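Note from 1/13/21: the files of the second collection round are now in the `data` folder. The first round stays in `old`, please do not mix them.

# Trorklow two-arm set

This repository belongs to the student robotics club in Kundanham. Trorklow is our winter project: we teach two small arms to work at one table, and we write down everything so that the next group of students can continue without asking us by mail. The control code is called Nodix and lives in its own repository. Here you find only the recordings, the labels and some scripts for reading them.

## What is inside

- `data/` - recordings of the second round, one folder for each session
- `labels/` - one text file per session, with start and end of every attempt
- `scripts/` - reading, cutting and checking
- `old/` - first round, different file layout, no labels for the right arm

Each recording has the joint positions of both arms, the gripper opening and the video of the fixed camera. The joint values are in degrees. In the first round they were in motor steps, and the script `convert_old.py` changes them, but it was tested only with the left arm.

## Setup

Both arms are mounted side by side on the front rail and reach into the workspace. The walls are plain on purpose. For the table cover we discussed a long time. A plain cover makes it easier to find objects, but a program trained only on plain covers becomes confused by everything else. So we took a sheet with printed plants, butterflies and birds, and we keep it for the whole second round.
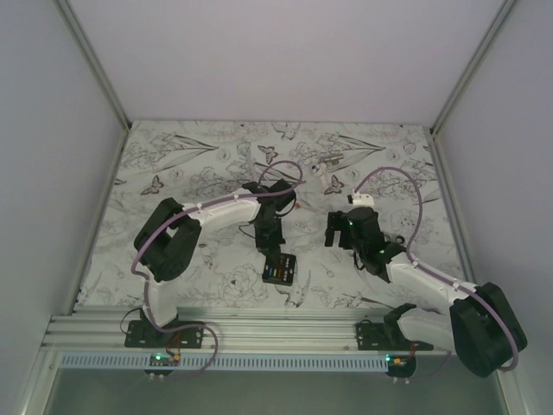 The objects are small things which members brought from home, and the selection changes between sessions. We did not measure or weigh them. If you want to repeat our work, please choose your own objects of a similar size. It is more important that the start position of both arms is the same every time, and for this there is the script `home_both.py` in Nodix. Run it before each attempt, also when the arms look correct already.

The cables must have enough slack to follow the full movement of the wrist. In the first round we fixed them too short, and in three sessions the left arm stopped before the target. These sessions are marked `cable` in the notes column. We left them in, maybe somebody wants to study failures.

## Tasks

1. `reach` - move the gripper over an object and stop
2. `pick` - close on an object and lift it
3. `pass` - give the object from one arm to the other
4. `place` - put the object down at a chosen spot

The `pass` task is the weakest part. Both grippers must come close together, and our students who controlled the arms needed much practice. We suggest to begin with `reach` and `pick`.

## Labels

Every attempt was labeled by two students, separately. Where they did not agree, the label is `unclear` and there is no third vote. The meaning of "success" for `pick` is that the object leaves the table and is still held at the end of the attempt. An object which slips and is caught again counts as success too - this was decided late, so the older label files were corrected in a separate commit.

## Known problems

- The clock of the video and the clock of the arms are not exactly together. Use `align.py` before training.
- An arm can hide an object from the camera, mostly in `pass`.
- Light in the room was not controlled.
- Some session notes are only in the language of the person who wrote them.

## Use

You may use the data for school work, study and club projects. If you show it at the Pereyra student contest in February, write the name of our club on your poster. For other use please open an issue first. Corrections to the labels are welcome as a pull request, with the session folder and the attempt in the title.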